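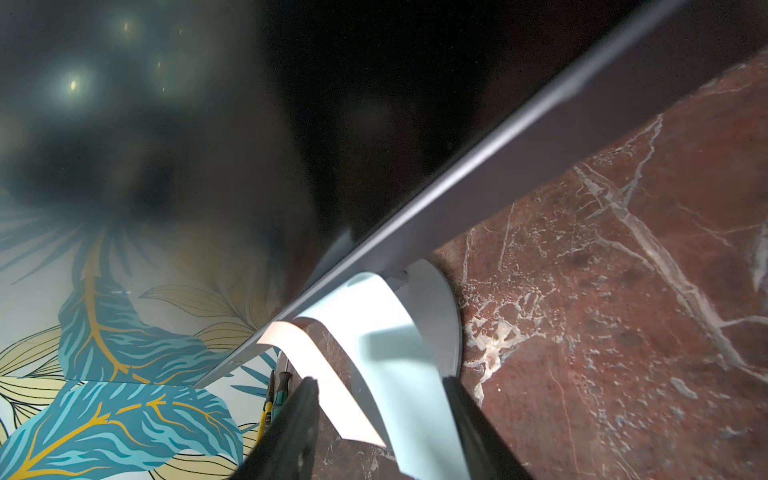
3.2 Le poste de tri

Le plateau d'aspect marbre rouge nous a ravis : un bout de papier clair s'y repère aussitôt !

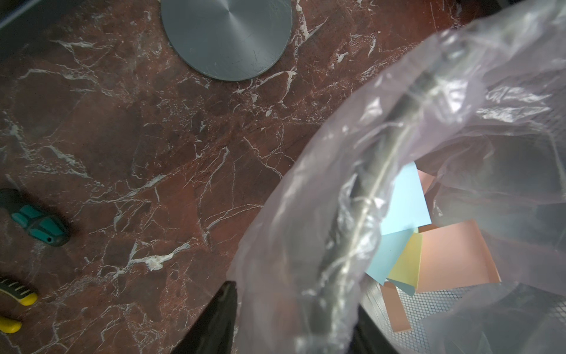 Pourquoi un sac translucide ? Il laisse voir le contenu sans qu'on vide la corbeille.

Figure 4. Corbeille doublée d'un sac, notes et papiers colorés.

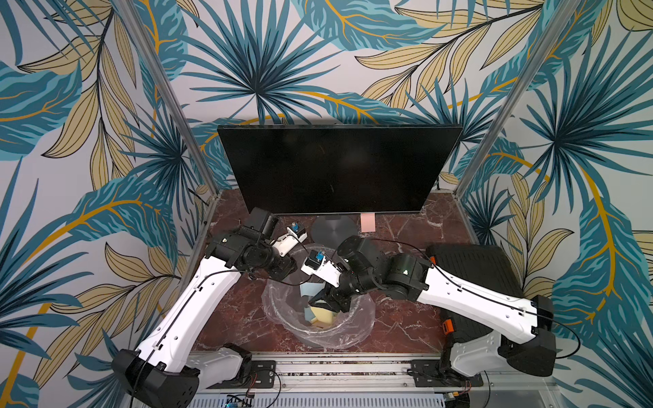

Chez Skindel, sur environ 700 papiers, 66 ont raté la corbeille : un très beau résultat.

4 partages · 2 commentaires
Brøndum : Superbe !
Avau : Et le carton ?
Accueil | Articles | Contact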